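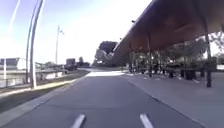

The path beside the grass bank, with its dashed lane markings. Photo: Mateja Milošević

Journal-writing group for people in a year of change to run again at Pasley

By Mateja Milošević
April 16, 2018

A writing group for people going through a busy or unsettled time will start its second course at Pasley next month, after every place on the first one was taken.

The group, called Feris, meets for an hour and a half in the evening. Members write by hand for the first part of the session and then talk, if they want to, about what has been going on since they last met. Nothing has to be read aloud.

It was set up in December by Hrvoje Leka, 39, a former payroll clerk who had moved house, changed jobs and become a father in the same year. He said he had kept a diary on and off since school but stopped when things got busy, and found afterwards that he could remember very little of those months.

"I had the dates on the calendar and that was it," he said. "I knew when we got the keys and I knew when my daughter was born. I couldn't have told you what I thought about any of it. I was just getting to the next day."

He began writing one page each night at the kitchen table, usually after eleven. By the time he put up a notice asking whether anyone else would like to do the same, he had filled 330 pages.

The replies came from people with very different reasons. One woman had retired and did not know what to do with her mornings. Another member was looking after both parents while working full time. A man in his twenties had come back to live with his family after a long course abroad and said he felt he was waiting for something to begin.

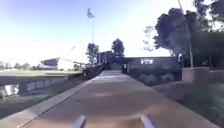 Mr Leka said the two kinds of people, those with too much happening and those with too little, got on better than he had expected. The ones who were rushed off their feet tended to write short lists, and the ones with time on their hands wrote long pieces and then crossed most of them out.

"At first I thought I'd need two groups," he said. "But they were asking the same thing, which was how long is this going to last. So we kept it as one."

Each session starts with a prompt, such as a meal you ate this week, a phone call you have been putting off, or the last time you slept right through. Members are free to ignore it. Mr Leka said the phone call prompt had been the most popular, and that several people had gone home and made the call.

The group does not offer counselling and he is careful to say so on the first evening. Anyone who is struggling is encouraged to see their GP, and a sheet of local phone numbers is kept by the kettle.

There have been some changes since the first course. Sessions will finish at half past eight instead of nine, as members with small children asked for an earlier night. The tables will be set out in a horseshoe, and there will be a proper break for tea halfway through. A plan to type up some of the pieces and print them as a booklet was dropped after a show of hands. Most members said they would write differently if they knew someone else was going to see it.

Notebooks for the new course have been given by Skarkau, the stationery shop, which had a line of plain ones left over from last year. Members can also bring their own.

The retired member, who asked not to be named, said she had joined to get out of the house and had stayed for the quiet.

"I used to lie awake going over everything," she said. "I still do some nights - but now I get up and put it on paper and go back to bed. My husband has got used to the light going on."

She has signed up for the second course and plans to bring her sister.

Mr Leka still writes his own page most nights. He missed a stretch in the winter when the whole house had flu, and decided not to go back and fill it in. His total now stands at 374 pages, spread over several notebooks which he keeps in a shoebox on top of the wardrobe.

The course costs £2 a session, payable on the night, which goes towards tea and heating. Places can be booked at the Fang café, where there is a sign-up sheet on the counter. People who miss a week are welcome to come back the next.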